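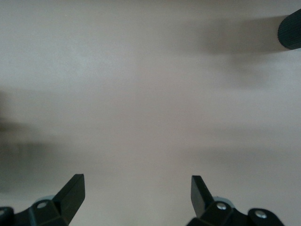

Cisholm Council – Libraries and Archives Department

Changes to reservation charges from December

Members are advised that the charge for reserving an item held at another branch will be withdrawn in December. Reservations between Cisholm and Cosside will then be free to all cardholders, including junior members. Charges already on an account will remain payable.

The limit on reservations will be 14 items per card. Items will be kept at the issue desk for 5 working days, after which they will pass to the next reader on the list. The van between the two branches will continue to leave Cosside at 2 pm.

The local history collection is not included. Its 700 bound volumes may be consulted in the reading room only, by appointment with Dalia Zerouali.

Reading groups borrowing sets should apply in writing to Gregor Moncrieff, Lending Services – forms are held at both issue desks.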